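# Why Does a Colander Have So Many Holes?

I got a letter from a reader in Pastley who is 8 years old and wanted to know why her play kitchen came with "a bowl that doesn't work." She had poured water in it and the water went right out the bottom! I love this question, so I'm using my whole page on it.

A colander (say it like this: KOL-un-der) is a bowl that's supposed to leak. Say you're making spaghetti. The noodles cook in a big pot of boiling water, but you don't want a plate of water for dinner. So a grown-up tips the whole pot into the colander over the sink. The water is runny, and it slips through the holes. The noodles are too big and too tangled up to follow it, so they stay behind.

I wondered how many holes that takes, so I sat down with my own metal colander and a marker and dotted each hole as I counted. I got 178. Then I lost my place and had to do it again (178 again, hooray). Yours might have more or fewer.

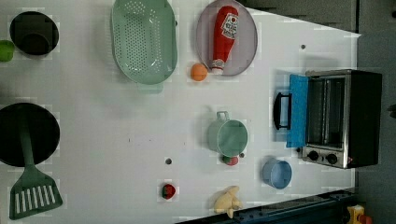
*Kitchen toys on a white table. Find the pale green colander, then find the spatula with slots in it.*

The slots in a spatula do almost the same job. When you lift something out of a pan, extra oil or juice can drip back down through the gaps, and the food comes up with you. Once I started looking for kitchen things with holes I couldn't stop - tea strainers, slotted spoons, even the salt shaker. That last one is a bit different, because the holes are there to let the salt OUT, just not all of it in one giant heap on your eggs.

Now, a pot or a cup had better not have any holes. I had a camping mug once with a tiny crack in the bottom and I wore most of my cocoa.

## Try it yourself

You'll need a colander, a big bowl, some water, and a few things that can get wet. I used a toy strawberry, a handful of dry rice, and a spoonful of sand.

1. Set the colander inside the bowl.
2. Drop in one thing and guess: will it stay or will it go?
3. Pour a cup of water over it and look underneath.

My strawberry stayed. My sand went straight through. The rice was sneaky - some grains stood on end and dove through the holes, and the rest lay flat and stayed put. Try it with your rice and write down what happens!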